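Notes for week four: cups, trays and what people claim about clearing up

These notes go with the reading packet. They don't replace it, and they don't cover the Keller material, which Margaux Masson is taking in her own session. Bring a pencil. The exercise at the end is short but you need to have done some of it before class.

## Where we left off

Last time we looked at manuals for cafeteria staff and the advice they give on clearing tables. Most of you liked the Livik manual. I like it less than you do. It is clearly written and the diagrams are good, but almost every rule in it is stated as if somebody had tested it, and when Levente Rácz went through the notes at the back he found one test. It involved 30 tables, one afternoon and a single shift of workers who already knew the method. That tells you the method can be done. It doesn't tell you it is better than what people did before.

Keep that in mind for the rest of the unit. A rule can be sensible and still have nothing behind it. I use several such rules at home.

## Three claims about trays

**Claim 1: A tray saves trips.** Sometimes. If you are clearing one cup and a spoon, fetching the tray is itself a trip. The Tóth handout says a tray pays for itself "from the second item onward," with no source. My own guess is that it depends on where the tray is kept, and I have never seen a manual that asks the question. Győző Dudás suggested in the seminar that the tray should live where the dirty cups collect, which sounds obvious until you look in a few break rooms and see them standing on edge behind the microwave.

**Claim 2: A raised edge prevents accidents.** It stops things sliding off. It does very little about things falling over, which is how most drinks get spilled. A tall, narrow cup on a smooth tray with a good high lip can still tip, and now you have a tray full of coffee. Better than the floor, I grant you. But "prevents accidents" is too strong, and I'd mark it down in an essay.

There is also a cost. The lip is one more thing the cup has to clear on the way in and on the way out. People carrying several things set the cup down short, catch the rim and knock it. If you write about edges, write about both sides of them.

**Claim 3: Dark trays look cleaner.** Half true. Dark surfaces hide tea stains and show dust, fingerprints and dried water spots. A glossy one also throws back the ceiling lights, and it can be hard to tell a streak of light from a streak of something that needs wiping. The Tóth handout recommends dark and glossy for "a professional finish." Ask yourself who that finish is for. The person wiping it at 5:40 in the afternoon might prefer a dull surface in a middling color.

## Putting a cup down

This part gets skipped in most manuals, and I think it's the only part that deserves a full page. We talk about "placing" a cup as if it were one motion. In practice there are at least these questions:

- Does the cup arrive upright, or does one part of the base touch first?
- Does it come in over the edge of the tray or from above the middle?
- Where is the hand holding it: near the top, around the body, low down?
- Is the cup let go when it touches, or after it has settled?

The Sketness guide answers only the first. It says the base must always arrive flat. I don't believe anybody does this consistently, and I'm not convinced they should. Watch a waiter who has been at it for years. The cup often comes down on one side of its base and is rocked level, and the contact is quieter that way. Wendell Esposito disagrees with me and says the quiet is down to speed. He may be right. Neither of us has measured it.

A straight-sided cup is a useful case because any lean is easy to see. With a curved mug you can argue all day about whether it was level. The dark teal-green one is straight all the way up and tilted slightly, with its bottom rim just over the back edge of the tray.

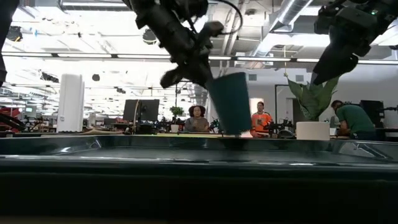
## What a single photograph can support

Several essays last year used photographs as proof. Please be careful. A cup near the edge of a tray can be on its way in or on its way out. A tilt can belong to the start of a movement, the end of one, or a pause in between. You may say where the cup is. You may say that the surface is shiny and the lip is raised. You may not say that the placement went well.

The same goes for weight. I have had students tell me a cup was "clearly full" or "obviously empty" from the outside of a cup with solid walls. On what evidence? If your argument needs that fact, find another source for it, or write "whether or not it held anything" and move on.

Color is safer but still slippery. Two greens side by side will make each other look bluer or blacker than they would alone. "Dark green" will do for most purposes.

## A note on the numbers in the packet

Page 11 quotes a survey of 400 kitchens in which 176 were said to keep "a dedicated clearing tray." The figure has been copied from one manual to the next and I would not lean on it. The survey never defines "dedicated." Haris Georgiev tried counting his own kitchen under the survey's wording and found he could honestly answer yes and no, depending on whether the baking sheet he uses for carrying glasses was allowed.

The other number, over 1122 cups "handled without loss," comes from a sales brochure. What would a loss be? A chip? A crack? A handle gone? And why is an exact-looking number given with "over" in front of it? You can use it as an example of a weak figure. Please don't use it as anything else.

## Exercise

Work alone or in pairs. Use any cup and any tray with a raised edge. A roasting pan is fine.

1. Set the cup on the tray ten times the way you normally would. Don't try to improve.
2. Write down which part of the base touched first each time. If you couldn't tell, write that. I expect plenty of blanks and I'd be suspicious of a sheet without any.
3. Repeat with the tray turned so that you come in over the opposite edge.
4. Swap to a cup of a different height and do it again.
5. Write one paragraph, no longer than half a page, on a rule from the Livik or Sketness manual that your notes support, contradict or leave untouched. The last is a perfectly good answer.

Ten tries by one person proves very little, so don't dress it up as a study. Say what you did and what you saw.

## Reading

Sketness guide, sections 2 and 5. Tóth handout, all of it, including the captions. The April supplement to the Livik manual is optional. It corrects two of the diagrams and leaves the text under them as it was, so check which version you have before quoting.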